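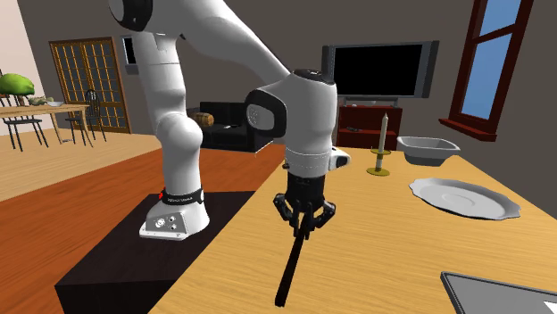 **Jerkmont – Dec 9, 2019**

Members of the Dudaston Workplace Council visited the Stavance offices in Jerkmont, where table-clearing and table-setting routines for a single robot arm are prepared in simulation. The delegation was received by Naima Farouk, head of operations.

The work is done on screen, in a furnished room with a wooden table. Dishes, a candle in its holder and other household articles are placed on the table, and the arm is directed to one of them. Staff formerly carried out these trials by hand at a test bench. They now set up each trial, watch the arm's approach and record whether the grip is acceptable. The office logged 2,282 trials last February and 2,506 in the month before our visit.

Long, thin articles receive particular attention. The gripper must come down over a narrow strip lying flat on the wood, with little height to work with, and operators review this stage closely. 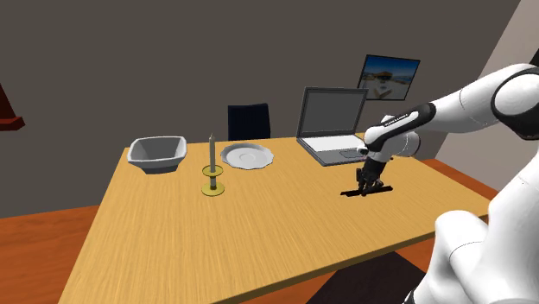

## Effects on Staff

Ms. Farouk reported that 10 bench technicians have been retrained as trial operators. Lifting and repeated reaching have been reduced, but screen time has risen – a concern raised by several employees. Prys Parri, who represents the operators, asked that rest breaks be written into the shift plan and that experienced staff keep the right to overrule an automatic score. Management agreed to reply in writing by February.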